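Our group studied highway boredom, a subject with no shortage of material. Shigeru Kubo kept the log.

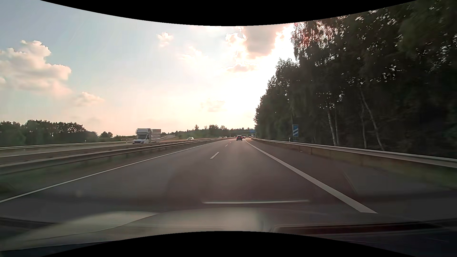

Drivers were asked to rate their alertness out of 40. Scores sagged on stretches with little to look at but a guardrail and a strip of brownish-green grass.

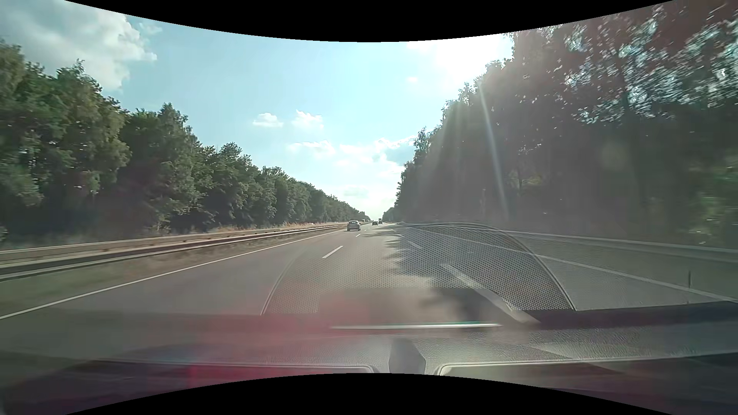 Page last changed: August, 6:48 pm

Talk radio helped for two songs' worth of time - then made it worse. 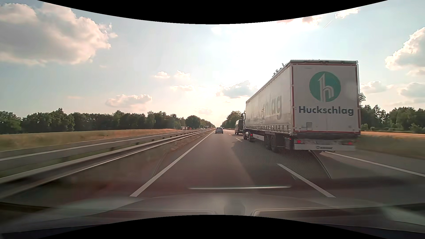

Licorice did better, though our sample ate most of it before the test.

Related reports
Mastura: Queueing at the Canteen
Okabe: Naps and Marks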